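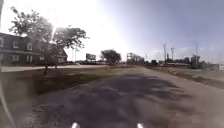 Slide 1. The path beside the long building, with tree shade across the asphalt.

Speaker notes – Rochelle Wojcik
Shade and Surface: Looking After Shared Paths
February 4, 2020

Thank them for coming. Say the talk runs to the break and questions can wait until the end, unless someone can't hear.

Leave slide 1 up for the whole first part.

Start with the surface. The asphalt is worn and mottled, with lighter patches and a rough grain. Ask who has a path like it. Most hands will go up. Worn asphalt is not the same as failed asphalt, and a gray, rough path can stay in service for years if water gets off it. Color tells you very little. Walk it after rain and mark where the puddles stay.

Then the shade. Point to the dark shadow across the middle. Two things to say:
– Shade keeps people on the path in summer. At Stenumstead the most common request in our survey was for more of it. We had 84 replies.
– Shade also hides things. A raised edge under broken leaf shadow is hard to see, more so for older walkers. Inspect shaded stretches on an overcast morning, and go back once in full sun.

Move on to the grass strip between the path and the building. It is green in places and brownish in others. Don't get drawn into seed mixes, there is a handout. The point is width. A strip gives a young tree somewhere to stand and gives rain somewhere to go. At Brinside they paved theirs over and had to cut part of it back out in September.

The tree. Slender trunk, slight lean, airy canopy. A slight lean by itself is no reason to take a tree down. Check the base for lifted soil and look at whether the lean has changed from last year's photo. We ask for 8 feet of clearance over a path, measured to the lowest branch with leaves on.

Building side. Mention windows here, upstairs and down. People want shade on the path and light in their rooms, and the same tree has to do both. Thin the canopy before you think about topping it. We don't top.

Next slide is the Lakatent budget. Go slowly. The figure is for 100 yards of path and covers sweeping, edge trimming and crack filling. It does not cover resurfacing – someone asked last time and I gave the wrong answer.

If short of time, skip Lakatent and go to the inspection sheet. Paper copies are by the door.

Related items
Crack filling: when to start
Stenumstead path survey results
Singhal tree walk, notes and route
Inspection sheet (print version)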